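Totden County Department of Roads
Service Request Log, Public Record Copy

Request number: 23
Subject: Standing water and failed drainage at the Pranus Road culvert
Date opened: 08/01/2018
Priority: Normal, later raised to High
Status: Closed, subject to seasonal inspection

Original report

The Department received a report from a resident stating that water collects on the north shoulder of Pranus Road, near the entrance to the Jititz grain yard, after moderate rain. The resident stated that the water remains for a day or longer and that the field drain on the same side no longer empties into the ditch. The resident asked whether the culvert had collapsed and whether the County or the landowner is responsible for repair.

Initial response

The request was acknowledged and assigned to the Drainage Section. The resident was informed that the pipe beneath the roadway is the responsibility of the County. Field drains are maintained by the landowner up to the point at which they enter the public ditch. The resident was asked to refrain from digging at the outlet until the inspection had been completed.

Records check

The culvert register lists a corrugated metal pipe at this location, 12 inches in diameter. The last recorded cleaning was carried out under the former Ikonen maintenance contract. The register entry does not state the depth of cover or the slope of the pipe, and no drawing was found in the plan file. Staff noted that the register places the outlet on the north side, while the resident's account implies that water flows toward the south. This difference was referred to the field crew for confirmation.

County roads in this district cross level farmland, and most were built with very little fall in the ditches. A small amount of silt at an outlet can therefore hold back water over a long distance. 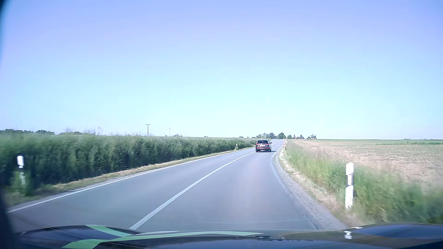
First site visit

The crew located the inlet on the north shoulder and the outlet on the south. The register was found to be in error and has been corrected. The inlet was open. The outlet was buried under silt and matted grass, and only the upper edge of the pipe could be felt with a probe. The crew cleared the outlet by hand and ran water into the inlet from the tank truck. Flow at the outlet was weak and carried rust flakes and gravel.

The presence of gravel suggested a break or an open joint in the pipe. The crew placed shoulder markers at both ends and requested a camera inspection. Priority was raised to High at this point.

Second site visit

The pipe camera was entered from the outlet. An obstruction was met some 13 feet in, where a joint had separated and the lower half of the pipe had rusted through. Bedding material had washed into the pipe. No void was found under the pavement when the surface was sounded, and no settlement was measured at the centerline. Closure of the road was not considered necessary.

The following options were reviewed:

1. Flush the pipe and leave it in place. Rejected, as the bedding would continue to wash in.
2. Insert a liner. Rejected, as the remaining opening would be too small for the area drained.
3. Replace the pipe by open cut, one lane at a time. Approved.

Repair

The damaged pipe was removed and a plastic pipe of larger diameter was installed on new bedding. Work took three days, with flaggers directing alternating traffic. The ditch on the south side was regraded to the next field entrance. The pavement patch was placed on the final day and the shoulder markers were removed.

The landowner was notified in writing that the field drain on the north side enters the ditch below the present grade and should be raised at the landowner's expense. A permit is required for this work. The fee is waived when the change results from a County project.

Follow-up

The resident reported after the next heavy rain that the shoulder had drained by the following morning. The Drainage Section will inspect the patch and the outlet in December, before the ground freezes. Any settlement of the patch should be reported under the original request number so that the records remain together.

Entry closed by the Drainage Section.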